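Notes > Robots > Simulation diary

A box that wanted to stay on one side

Aug 15, 2023

I promised to write also about the days when the work goes badly, so this post is one of those. For two weeks I have been training a two-arm robot in simulation to take hold of a wooden box between its grippers. The project is called Gruvia, and the room we use for it is named Lillby. It is a long white floor between dark walls, with an armchair, a lamp and a cabinet at the far end. I did not make the room very beautiful, but it loads fast.

The task sounds easy. Both arms reach forward, one gripper comes to each side, they close on the box and lift. We gave the robot 3,000 attempts during the night. In the morning the log said that 2,276 of them were successful, and I was quite happy until I opened the replays.

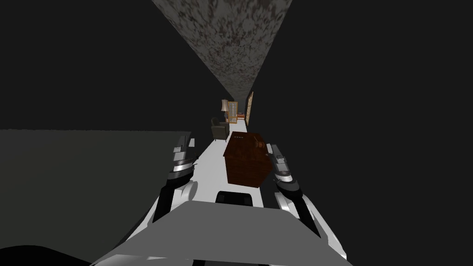

The success check only looked at the height of the box. If the box was higher than the limit for one moment, the attempt was counted. In many replays the right gripper touched first and pushed, the box tipped against the left fingers, and one edge jumped over the limit. Then it fell down again. The log was satisfied with this, and I had believed the log.

So there were two faults, and I spent most of a day mixing them together, which I regret. I will try to keep them apart now.

The check

This one was my mistake. I wrote it in December for a different object, a small and light one, and there the height was enough. For a big box it is not. Now the box must stay above the limit for 500 simulation steps, and both grippers must be in contact during all that time. When I ran the new check over the old replays, the number of good attempts became so small that I prefer not to print it.

The late arm

The second fault was more difficult to find. The two arms receive their commands from the same controller, but the left arm was 4 steps behind the right one. I had put a filter on the left wrist to remove some shaking, and I forgot that a filter also brings a delay. On a still image you cannot notice such a thing. The grippers stand on both sides of the box and everything looks ready.

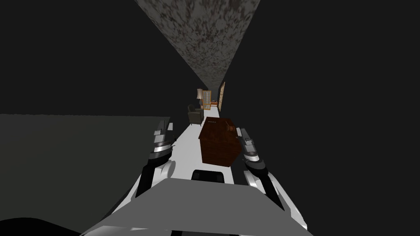
What I changed

I removed the filter and reduced the gain of the wrist instead. The shaking came back a little, but I can live with it. I also added a rule that neither gripper may close before both of them have reported contact. If one arm waits too long, the attempt stops and both arms go back to the start position.

The force limit is lower now as well. In the simulation a hard push costs nothing, the box only flies away. But the same controller is meant to go later to the real arms at Fullard, and there people walk near the table. A robot which pushes with one arm while the other is late can throw a heavy thing to the floor, or on somebody's foot. I had this limit on my list from the beginning and I always moved it to the next week.

Still open

The box sometimes turns a little when the fingers close, and I do not know yet if the reason is the friction value or the small part on top, which makes the weight uneven. I will try first without this part. After that I want to repeat the whole night run with the Barbier settings, because they use a smaller time step and maybe show the contact better. It will be slow on my computer.

If you have had a similar problem with a filter on only one arm, please write me in the comments how you discovered it. I found mine by drawing both wrist positions in one plot, and I should have done this on the first day.

Filed under: robots, simulation, my mistakes

Recent posts
Why I stopped using random start positions
Moving Gruvia to a new computer
Friction values, part two
The Lillby room and its lights
A short visit to Fullard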